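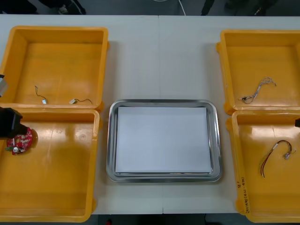
Sorting before repair: an interview with Tumelo Ngubane

12 January 2026

Small repair shops lose more time to parts handling than to repair. That is the position of Tumelo Ngubane, who runs the bench side of Luta, a workshop that refurbishes battery-powered household devices for resale. He spent two years measuring where the hours went before changing anything.

"We assumed soldering was the bottleneck," Ngubane said. "The logs said otherwise. A technician would open a unit, find a bad lead, and then go looking for a lead of the right length. The search took longer than the swap."

Luta processes 800 units a month. Each one arrives with a fault code assigned at intake, and under the old system that code determined only which technician received it. Parts were pulled afterward, one at a time, from a shared cabinet. Short cable assemblies were the worst case. Two leads can share a connector housing and differ in pin order, and the mistake shows up only at power-on.

Ngubane's revision moved the parts pull ahead of disassembly. Intake now prints a list of probable parts from the fault code, and the kit travels with the unit. The prediction is right often enough to justify the extra handling, he said, although he declined to give a figure until the February audit is finished.

"Fault codes lie. A charging fault can be the port, the lead, or the board. We kit for the first two and accept that the board cases come back."

Containers and surfaces

The kits go out in open bins. Lidded boxes were tried first and dropped after five weeks. Technicians left the lids off, the lids piled up, and labels ended up on the lids instead of the boxes. Ngubane prefers a shallow bin with a plain floor in a light color, against which a dark wire is easy to pick out.

Trays serve a separate purpose. A part that has left one bin and has not yet been assigned to another goes in a tray, and the tray must be clear at the end of the shift. Metal is acceptable for unpowered parts. Paper in the bottom keeps small screws from sliding and is cheap to replace.

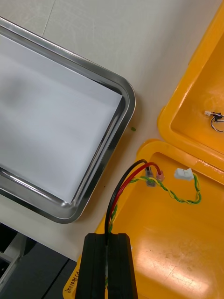
What the software does

Stock records are kept in Traleo, which Mpho Du Plessis configured for the shop. Her main change was to stop tracking individual leads under a set value and track them by bin instead, with a reorder point for each.

"Counting every wire cost more than the wires," Du Plessis said. "We set a minimum of 60 for the common types and weigh the bin once a week — the error is small enough to ignore."

She is less satisfied with returns. A part pulled for a kit and not used should go back into stock the same day, but the record still depends on someone scanning it.

Ngubane expects to extend the kitting method to board-level work once the audit is in. Du Plessis wants the returns scan fixed first.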